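Forsberg Brings Its After-Snack Table Kit to Brilthorpe

BRILTHORPE, September 21, 2024

Hi, I'm Britt-Marie Eide, and I started Forsberg at my own kitchen table with a roll of trash bags and a very strong opinion about orange peel. Today I get to share the news I've been sitting on since June: our table clearing kit, the Pultisow, is now on sale at the Sirholm shop in Brilthorpe, and we're running a season of free table clearing evenings to go with it!

Let me back up a bit. I love having people over. I love the part where everyone sits down and somebody starts peeling an orange and the whole room smells like it. What I don't love is the half hour after they've gone home, when I'm standing there with a paper cup in one hand and a sticky wrapper in the other, wondering which bin gets what and why the tablecloth has a damp tissue on it. I used to sweep the whole mess into one bag and feel bad about it until morning.

So I began sorting right at the table, before anything got carried to the kitchen. One pouch for peels and cores, one for cartons and other paper things, one for wrappers and whatever else has to go in the trash. It took a while to get the pouches right (the first ones fell over if you looked at them, and the second ones smelled like a shower curtain). My sister borrowed a set and never gave it back, and then her neighbor wanted one, and that's more or less how I ended up running a company.

The Pultisow is a set of stand-up cloth pouches with stiff rims, a soft crumb brush, and a washable mat that goes under the whole lot so your good tablecloth doesn't take the hit. It folds flat and lives in a drawer. A set costs 40 dollars, and there's a smaller one without the mat for people who eat at a bare table and don't care about crumbs, bless them. 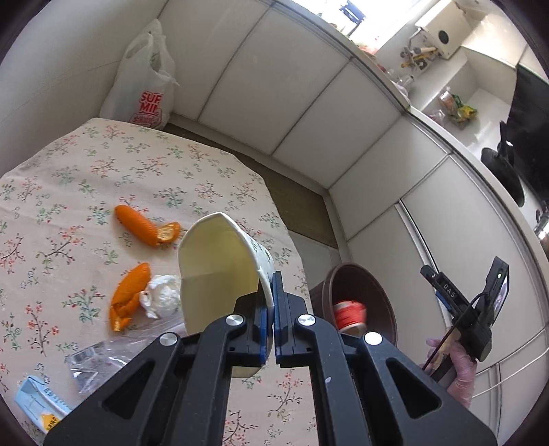 Clearing up after a snack: a paper cup, orange peel, a tissue and a flattened carton on a flowered tablecloth.

It's an ordinary little mess, and I've got a soft spot for that kind. A big dinner gets cleaned up properly, with sleeves rolled and music on. It's the small snack that sits there all evening. You think you'll get to it, and then the peel dries out and curls, and there's a ring under somebody's drink, and now it's a chore.

I've picked up a few habits over the years, and I'm happy to give them away whether you buy anything from us or not. Start with the peel. Get it off the cloth first, because orange oil can leave a mark and it's a pain to wash out once it's had time to settle. Then the cups — tip them out over the sink, never over the bag, or you'll be mopping. I like to flatten cartons as I go. Wrappers I ball up tight and stuff inside something bigger so they don't float out again. Tissues go last, on top, and then I shake the cloth out the back door like my grandmother did. The birds seem fine with it.

About sorting: please check what your own town takes. Paper cups are the ones people ask me about most, and the answer really does change from place to place. Some have a lining that makes them a problem, and some towns want them kept apart from the rest of the paper. Every kit comes with a blank card you can fill in with your local rules and tuck into the front pouch. We thought about printing the rules on the pouches and gave up after the second phone call.

Now for the evenings. Sirholm is lending us the long table at the back of the shop, and we'll put out fruit, juice and something baked, eat it together, and then clear it all away together. That's the whole program! We've got nine evenings planned, with room for 72 people across the season. They're free, kids are welcome, and you don't need to bring a thing except maybe an appetite. If you've got a tablecloth with a stain you've given up on, bring that too, and I'll have a go at it. I make no promises about red wine.

We tried the idea out in June with a few families from our street, and I was worried they'd find it silly. They stayed almost two hours. One boy sorted everything on the table, including his father's reading glasses, and I've been told he now does it at home. His father has asked me to mention that the glasses were recovered.

I'm so pleased to be doing this in Brilthorpe, where I bought my first bolt of pouch fabric and where half the people I know still call me to ask how to get candle wax out of linen. (Brown paper and a warm iron. Go slowly.)

The Pultisow is on the shelf at Sirholm from today, next to the kitchen towels. Sign-up for the evenings is at the counter, and the staff there can also set aside a kit for you if the shelf runs low.

About Forsberg
Forsberg makes cloth goods for the kitchen and dining table. The company is owned and run by Britt-Marie Eide.

Press contact
Britt-Marie Eide, Forsberg. Sample kits for review can be picked up at the Sirholm counter. Please ask for the one with the blue ribbon.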